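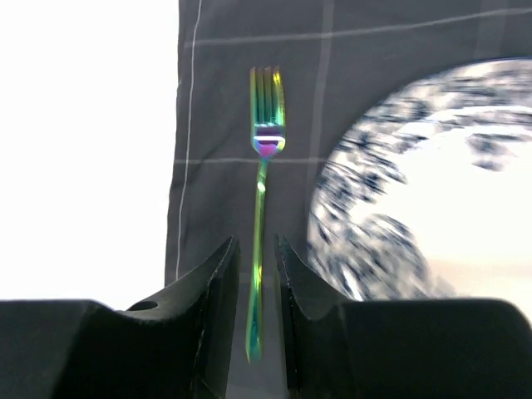

Rainbow fork on the grey striped napkin, tines up.

From: Manuela Vitale
To: Grillthorpe Supper Club list
Date: 19 June 2018
Subject: Re: Re: The cutlery question (again)

Dear all,

Vittoria wanted to consider the fork and the napkin together before she would say a word for or against. She has now said several.

Oisín wrote:

> I don't want to be the one who holds up the summer supper, but has
> anybody tried eating fish off one of these things? I ask as a man who
> was given a purple spoon at his niece's wedding and spent the whole
> pudding looking at himself in it.
>
> My objections, in no order:
>
> We already own cutlery. It is dull and some of it is bent, but there
> are 89 forks in the blue crate and they have served us since before
> Annunziata joined.
>
> The coating. My sister had a set in this finish and it went patchy in
> the dishwasher by March. She now keeps it for guests she doesn't like.
>
> The napkins. If we're having the charcoal ones with the pale stripes,
> fine, but then I think the fork should keep quiet and let the napkin
> do the work. Or the other way about. I wouldn't wear a loud tie with
> a loud shirt.
>
> Happy to be outvoted.
>
> Oisín

Taking these in turn.

The blue crate. I went through it on Sunday's leftovers of patience, and a good many of those 89 have been used to open paint. I would put 50 of them in front of a paying guest. The rest I would put in front of Oisín.

The coating. A fair point, and I rang the shop. Bianchini say hand wash only, no scourers, and don't leave them soaking overnight. I can hear the laughter from here. We have never, as a club, failed to leave something soaking overnight. Elikem has offered to take the forks home in a bucket after the supper and wash them himself, and I'm putting that in writing so that he can't go back on it.

The napkins. This is where I part company with Oisín altogether. The cloth is matt and dark and it has those thin pale lines running both ways, so it's about as loud as a bank manager. Put a plain steel fork on it and you've laid the table for an audit. With the coloured one you get green and gold up the tines, then a great splash of pink and violet just below them, and the handle goes off through green towards a sort of teal. I was ready to find it vulgar. I found it rather cheering, and on a dark cloth it does show up, which will help those of us who no longer see so well by candle.

I did try it on the cream napkins too, and there I'm with the opposition. It looked like something that had fallen off a bicycle.

Vittoria's view, for those who weren't copied in, is that the stripes must run straight with the edge of the table or she will come round behind us and do them all again. She will, too. So: square to the table, fork lying upright on the cloth, tines away from the guest. Please iron the napkins first. The charcoal ones hold a crease and they will sit in the bag from now until the day unless somebody takes them out of it. I have the iron but not the will.

Cost. The forks come to 272 for the lot, with knives to match, and Ila at Trotari will lend us the napkins for nothing if they come back clean. Spoons are extra and I haven't asked how much, as I thought one argument at a time. We could use the old spoons for pudding. Nobody looks at a spoon, apart from Oisín.

Annunziata wants to know whether we could buy eight sets and keep them for the top table. We could, but then there'd be a top table, and I remember the last one.

Can I have a yes or no from everybody, to me and not to the whole list? Elikem, yours is a yes, I've already counted it. And does anyone know who has the long white tablecloth? It went home with somebody after the Easter lunch to have the beetroot seen to and hasn't been heard of since.

Manuela

--
Grillthorpe Supper Club mailing list
To leave the list, reply with "unsubscribe" in the subject line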